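Storik Two-Arm Work Cell: Set-Up Guide
Section 2. Planning and Budget Before You Order

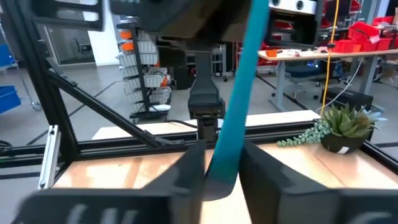 Please read this section before you send the order form. Most problems which our support desk receives in the first month come from the planning, and they are expensive to correct after the delivery. Start with a written list of the objects that the cell must handle, and write for each one if it is stiff, soft or easy to break. A wide flexible strap between two gripper fingers asks for different finger surfaces than a potted succulent with trailing stems, and both can be on the same table in one shift. The list decides the fingers, the fingers decide the payload, and the payload decides a large part of the price.

2.1 Who should take part

The person who signs the budget and the person who will operate the cell should fill in the planning sheet together. If your company has an electrician for the building, ask this person to read 2.3 also. The planning sheet is in the back pocket of this guide.

2.2 Measuring the place

1. Choose the place for the table. The floor must be level and must carry the weight given on your quotation.

2. Measure the free space on all four sides. Leave 91 cm on the side where the operator stands. The other sides may be less if a wall or a fixed guard is there.

3. Measure the doors and the elevator between your loading area and the place. The frame can be delivered in parts, but the arms come in closed crates and may not be tilted.

4. Mark the outline of the table on the floor with tape. Let people walk past it for a few working days. If they step over the tape, the place is too narrow.

5. Write down what stands near the place today: shelves, carts, other work tables, chairs. Anything with wheels needs a fixed parking position outside the reach of the arms.

NOTE: The reach is measured from the base of the arm to the tip of the closed fingers. Longer fingers make the reach bigger. If you change the fingers later, measure again.

2.3 Power, network and cables

1. Plan 2 separate power circuits, one for the arms and one for the computer and the lights. Do not use an extension cord for the arms.

2. Decide if the cables come from the ceiling or from the floor. Both are allowed. Ceiling cables keep the floor free, but they need a holder on the frame.

3. Order cable of the correct length. The standard set is made for a computer which stands directly beside the frame. For a longer distance, select the long set on the order form. It can not be added to the standard set with a coupling.

4. Plan one wired network connection. The cell works also by wireless connection, but the software updates are slow and may stop.

CAUTION: A cable that lies on the table must be fixed before the first movement of the arms. A loop of cable can be caught by the wrist and pull out the connector. Damage of this kind is not covered by the guarantee.

2.4 Choosing the fingers

Every arm is delivered with one pair of standard fingers. They are suitable for boxes, bottles, tools and most other stiff objects.

For straps, hoses, cloth and similar soft goods, we recommend the Limsakul soft-grip pads. They are glued on the inner side of the standard fingers and must be changed when the surface becomes smooth. Put one spare set per arm in your budget.

For plants, food and other delicate objects, use the Dikach force limiter together with the pads. The limiter is a software option and is ordered per arm. It is possible to buy it after the delivery, but then a technician must come to make the calibration, and the visit is invoiced separately.

NOTE: If you are not sure, send us samples of your objects. We test them at our own table and return them with a short report. Do not send living plants in August, the parcels stand in the heat too long.

2.5 Making the budget

Many customers compare only the price of the arms. Please make the budget in the following order, so that no item is forgotten.

1. Hardware: arms, frame, table, fingers, emergency stop.

2. Options: pads, force limiter, long cable set, additional lights.

3. Transport and unpacking. Ask your carrier if the price includes bringing the crates inside the building.

4. Building work: power circuits, network, floor repair if necessary.

5. Training. One course place is included. Additional places are on the price list.

6. Working hours of your own people. For the set-up and the first tasks, plan 40 hours for one person. This item is missing in most budgets which we see.

7. Yearly costs: spare pads, software support, inspection of the emergency stop.

The frame may be bought from us or from Rustska. The Rustska frame is lower in price, but the brackets for the arms must be ordered as an extra item, and the assembly takes longer. Please do not build a frame from material that you have already in the workshop before you have sent us a drawing. A frame which is too light will vibrate and the arms lose their accuracy.

CAUTION: Do not buy used arms to complete a new cell. The safety controller accepts only arms which were paired in our factory.

2.6 Planning the time

1. Send the planning sheet and the object list.

2. You receive the quotation together with a layout drawing. Check the drawing against your tape on the floor, not only against the plan of the building.

3. Return the signed drawing. The production starts after this step, and changes of the frame are then charged.

4. Finish the power and network work before the crates arrive. The crates must be stored dry and must not be stacked.

5. Agree a date for the first start. The technician needs the whole table free and comes at 8:30 in the morning if no other time was agreed.

NOTE: If your company buys 2 cells, order them together also when the second one will be installed later. We can store the second cell for you and the transport is calculated only one time.

2.7 Questions about this section

Questions about planning and quotations are answered by Niall Dow at the Storik planning desk. Please write your customer number in the subject line and attach the planning sheet, also when it is not complete. For questions about unpacking and assembly, continue with Section 3.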